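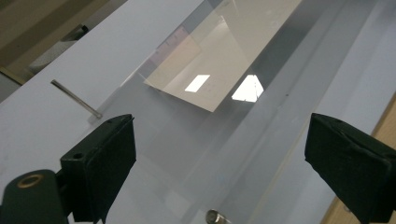 Which recordings are included in the Pasitik word list set?
All recordings from the Bedgate evening course where the speaker agreed in writing that the file can be shared. There are 987 audio files, and each one holds one spoken word or short phrase.

Contents

audio/ — the files, in WAV format, mono
words.csv — 2,109 rows, one for each word in the list
speakers.csv — speaker number, age group, first language

Please note that words.csv is longer than the audio folder. Many words have a spelling and a translation but still no recording. In these rows the column "file" is left empty.
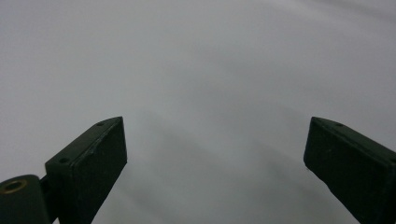 The spelling follows the Gebretsadik school book, second printing. Where the teachers did not agree on a spelling, the other form is in the column "alt". A word can have up to 6 alternative forms, separated by a semicolon.

Known problems

Seven files have a low hum in the background. They are marked with "hum" in the notes column.
Speaker 4 reads very fast, and the last sound is sometimes hard to hear.
The plural forms were not checked after March.

Changes

07/02/2020 — double rows removed, Brukusby place names added in their own section of words.csv.

License and contact

You may use the set for teaching and for study. For any other use, please write first to Kiros Kassa, who keeps the signed forms. Corrections are welcome — please send the row number together with the new spelling.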